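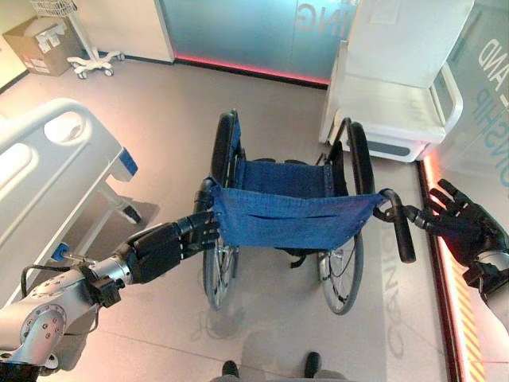 **Mirela Stojko**

# Grirnlow Robotics Club: Minutes of the Regular Meeting

June 15, 2018, Room 101

The minutes of the previous meeting were accepted with one correction: the spare battery belongs to the club and not to the department.

## 1. Wheelchair task (project Bistum)

The wheelchair group reported on its work for the Donirik student competition. The task is that the robot walks up behind an empty folding wheelchair, takes both push handles and moves the chair away from the bed. The rules say that both hands must be closed on the handles before the chair may move.

The group explained that the two hands do not need to close at the same moment. In the present program the left hand goes first and the right hand waits open near its handle. Some members asked if this is slower than closing both together. The group answered that it is slower, but when both hands close together, a small error in the standing position turns the chair to one side, and then neither grip is good. It was agreed to keep the left hand first until the September round.

There was a longer discussion about the starting position of the feet. At present the operator decides by eye where the robot stands, and every operator does it a little differently. One proposal was to put tape on the tiles. Another member was against this, as tape will not be allowed at the competition. The meeting decided to allow tape for training new operators only, and the log must say if it was used.
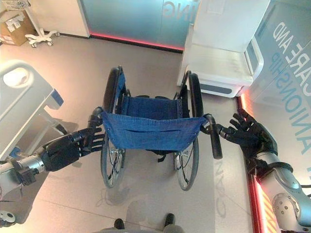
The group also asks that the chair is always unfolded completely before a trial. If the seat is not fully open, the handles stand closer together and the saved hand positions do not fit. This will be added to the start checklist as point 4.

## 2. Budget

The balance of the club is 1,790 euros. The offer from Araújo for replacement finger covers was read. The members found the price acceptable, but the delivery time is not written in the offer. We will ask for it before we order.

## 3. New members

Three students from the first-year course want to join. They may attend trials from next week. They may not operate the robot before they have finished the safety lesson – this was also the rule last year.

## 4. Other matters

- The emergency stop must be tested at the start of each session, also when the same team continues after lunch.
- The trial log is now kept in one shared file. Paper notes should be copied into it on the same day.
- The request to borrow a second wheelchair with different handles was postponed. The wheelchair group will first write down which handle shapes the rules permit.

The next meeting will be held in the same room. The wheelchair group will bring the new version of the checklist.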